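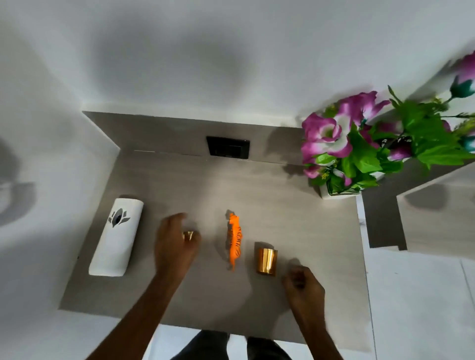 September, workshop notebook, Saturday, early start

Spent the first hour rereading the Sedetti handover pack before touching anything. Eleven tabs, nice paper, and still no straight answer on who pays when a concealed joint lets go after the clients have moved in. The wording is "covered where installation is in accordance with system requirements". Whose requirements? Sedetti's own, or the membrane supplier's? They don't match. Sedetti says the upstand goes behind the lining, Altix says in front with a sealed edge. We have built it both ways on this job because the drawings changed halfway, so I would like that settled before anybody signs.

Nesma El Khatib thinks I am making a fuss. Her view is that the builder's cover sits over the top of everything and the clients will never see the bottom layer. Maybe so. I have heard that before and then spent a winter chasing a supplier who had changed its name.

Test rig. Two panels made up in the bay, one to each detail, same board, same screws, same bead of sealant. Both got Altix primer from the same tin. Flood level set to the pencil line. Left overnight with paper towel tucked along the bottom edge.

Results so far:
Panel A (upstand behind): towel dry at 7 am.
Panel B (upstand in front): towel dry except for one spot at the corner, the size of a coin.

I am not ready to call B a failure. I cut that corner myself and it was a lousy cut. Could be my knife, could be the detail. Rebuild B with a factory corner and run it again before anyone quotes this page at a meeting. Nesma, that includes you.

Then there is the Badawi checklist, which the office wants used for every walk-through from now on. I tried it on paper over coffee. It has a line for paint colour and a line for "overall impression" and nothing at all for what is behind an access panel. How do you walk through a house and not open anything? I have pencilled in four extra lines:
- take off each access panel, look, put it back
- run every tap with the cupboard under it open
- lift anything standing on a bench and look at the bench under it
- note who was in the room

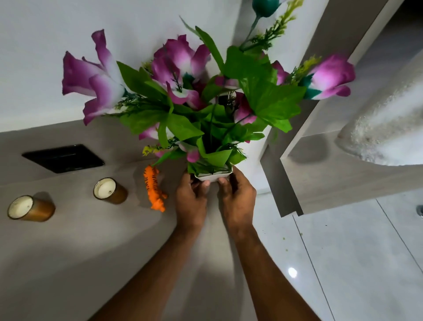 The Ravavov benchtop people are the other argument. Their care sheet says marks from "objects left in place" are not a defect, and it gives no time and no weight, so a ring under a vase after one weekend gets treated the same as a ring after a year. I asked for the test behind that sentence and got a brochure. My third pencilled line is aimed squarely at this. Somebody should do what those two hands are doing with the white pot of purple-and-white artificial flowers, get it up off the grey counter, and look at what it was standing on before the keys go over. A fake bunch never needs moving to the sink, so it can sit in one place for years. If the mark is there on day one we know where we stand. If it turns up later, I doubt Ravavov will believe a word of it either way.

Nesma asks whether we can soak-test an offcut with a pot on it. Yes, but the sample has to come out of delivered stock. The piece they sent with the brochure is a lovely bit of board and I don't trust it.

Sealant note for my own benefit: the cure time on the tube and the cure time on the data sheet disagree. Using the longer one. The office programme uses the shorter one, naturally.

To do
Rebuild panel B, factory corner, run it two nights this time.
Get Sedetti to say in writing which upstand detail they cover – an email will do, a phone call won't.
Ask for a delivered offcut from Ravavov.
Type up the extra checklist lines and send them to the office.
Find the good knife. It was on the rig bench Saturday morning and it isn't now.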